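Home Browse Current Issue Methods For Authors
Shares 93 Comments 2

4.2 Small Items and Packaging on Shared Tables

The household survey recorded what was left on dining and kitchen tables at the end of the evening meal period. Across all homes in the Sketberg sample, 2746 items were logged. Each item was assigned to one of 12 material groups, using the Cekura sorting list with minor changes to the paper and film categories.

Packaging and personal care items were often found side by side. Many could not be sorted by position alone. A sealed tissue pack, for example, is a stored good, while a crumpled wrapper of similar size is treated as waste. Coders were therefore told to record the condition of each item before its material. Where condition could not be judged, the item was entered as "unclear" and was left out of the totals for reuse.

Film and mixed-layer wrappers presented the greatest difficulty. Knotted bags were entered as single items and were not opened, in keeping with the consent terms agreed with each household. Face masks were placed in the textile and fiber group, although the Alhassan protocol lists them as general waste. The two approaches are compared in Section 5.
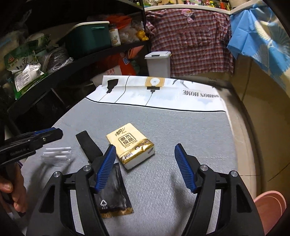
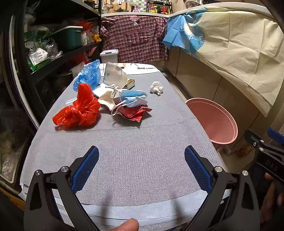
Figure 2. Small goods and packaging on table surfaces. First panel: tissue pack with gold band, black packet bearing a recycling symbol, and clear packet holding three thin white sticks. Second panel: group of discarded items on a gray woven cloth, including a knotted red-orange bag, a translucent blue bag, a light-blue face mask, and a shiny red wrapper.

Printed symbols were of limited help. A recycling mark was accepted as evidence of material only when the accompanying print could be read in full. Brand lettering was noted but was not used in sorting. Paper items were divided into packets, cartons, and loose sheets, and creased sheets were kept in the last group regardless of size.

Table coverings were logged separately as furnishings. Their color was recorded, as low contrast between a covering and an item was expected to affect the agreement between coders. Results for this measure are given in Table 3.

Comments (2)

Kiseo: Were masks counted once each, or were the ear loops entered separately when torn off? The text does not say.

tablescraps: We have used the same paper groups in our own survey since February. The split between packets and cartons is hard to apply to very small boxes.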